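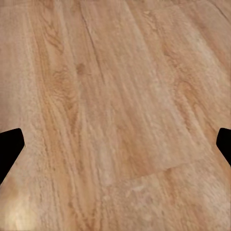 1. Background and purpose of the report

This report was written as part of the second-year module in Work and Technology. It examines the introduction of a robot arm at Jakura, a workshop that refurbishes and sells reclaimed timber flooring, and describes what the change has meant for the people employed there. The arm was installed in January at the firm's Badwood site. The author spent two placement periods at the site, the first before installation and the second after it.

The project was supervised at the college by Lăcrămioara Ciobanu. At Jakura, access to staff and records was arranged by the floor manager, Tsegereda Ejigu.

2. The work before the change

Reclaimed boards arrive at Badwood in mixed bundles. Before January, each board was lifted by hand from the bundle, checked for nails, turned, graded and stacked. Two people worked at each sorting bench and changed places when they chose. Grading was learned by working beside a more experienced colleague, and most sorters said that it took a full season before they trusted their own judgement.

Lifting was the part of the job most often complained of. The accident book for the previous year contained 47 entries, the largest share of them concerning strained wrists, backs and shoulders. Splinters were seldom written down.

3. The new arrangement

The arm is fitted with a two-finger gripper and a camera that looks down between the fingers. It picks small loose items, chiefly offcuts and sample blocks, from the work surface and places them in trays. Full-length boards are still moved by people, now with a vacuum lifter bought at the same time.

Picking routines are prepared in simulation before they are run on the arm. The simulated work area has a wooden floor, and the gripper's black fingertips come into view from the left and right. According to Ms Ejigu, wood was chosen as the background on purpose. Knots, pale boards and the joints between planks can all be mistaken for the edge of an offcut, and a routine that copes only with a plain grey surface is of little use at Badwood.

The simulation work is done by two former sorters, who were trained over eleven weeks by the supplier, Ritton. Neither had worked with computers beyond ordinary office use. Both now divide their day between a desk and the benches.

4. Findings

4.1 Skills and judgement

The two operators stated that their knowledge of timber was used more than they had expected. One explained that she could tell from a failed run whether the software had followed the grain instead of the block, and could change the background accordingly. The sorters who remained at the benches took a different view. Several felt that grading had become narrower, as the easy pieces now go to the arm and the doubtful ones come to them one after another.

4.2 Pace

In the trial month the arm placed 91 per cent of offcuts in the correct tray. The remainder were collected in a separate bin and sorted by hand at the end of the shift. This bin was mentioned in almost every interview. It is emptied at 3 p.m., when staff had formerly swept up and talked, and the loss of that half hour was felt more keenly than management had foreseen.

4.3 Physical strain

Roughly 70 per cent of the sorters reported less discomfort in the hands and wrists. The author would treat this figure with some care — the vacuum lifter arrived in the same month, and the interviews could not separate the effect of one from the other.

4.4 Pay and job titles

No posts were lost during the period of study. The operators received a higher grade of pay, while the bench sorters did not, although their work is now harder by their own account. The matter had been raised with the firm and was still open when the second placement ended. A similar question was settled at Workneh, the joinery next door, by paying a single rate to everyone who shares in the running of the machine.

5. Limits of the study

The interviews were carried out on site and during working hours, and some staff may have spoken less freely as a result. The night shift was not included. The author did not have access to the purchase contract and cannot comment on cost.

6. Recommendations

Jakura should rotate bench sorters through the simulation desk, beginning with those who have asked for it. The sorting of the leftover bin should be entered in the rota as a task with its own time. Comments on failed picks are at present passed on by word of mouth, and a notebook kept at each bench would allow the operators to use them when preparing new backgrounds. The question of grading and pay should be answered in writing before a second arm is ordered.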